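Valden Desktop Set-up Guide
Section 2: Drive power and data cables

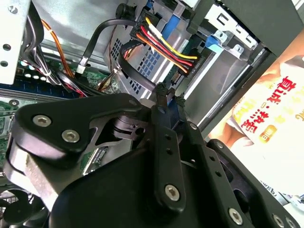

Do this section before the side panel goes back on. Case open, good light, 13 minutes if nothing fights you. If you skipped Section 1 go back, the drive has to be screwed in first.

CAUTION: Shut down, switch off at the wall, pull the power cord. Then touch bare metal on the case. Every time, not just the first time.

You need
Data cable (flat, black, in the Gimari parts bag)
Power lead from the power supply, colored wires
Small screwdriver, only if the drive has to come back out

Steps

1. Find the connector edge of the drive. Two sockets. Small one is data, wide one is power.

2. Data cable first. Easier with the power wires out of the way.

3. Hold the cable by the plug. Not by the flat part, it creases and then you get read errors.

4. Line up the L shape and push straight in. No rocking side to side. Should sit flush.

5. Other end goes to the board, port 2. Ports are numbered in tiny print, use a flashlight.

6. Now power. Same idea, L shape again, bit more force. Stop if it wont go and check which way up it is.

7. Tuck the slack toward the front of the case. Keep wires clear of the fan blades.

Note: Leave a gentle curve in the data cable. Sharp folds are bad for it.

Note: Wire colors vary by power supply. Go by the plug shape, never the color.

CAUTION: Never pull a plug out by its wires. Grip the plastic body. If there is a latch, press it and hold while you you pull.

Drive not showing up?
Power off again, cord out, reseat both ends of the data cable. Then try another port. Still nothing, quote error 76 and part no. 2382 to Valden support.

Side panel is Section 3.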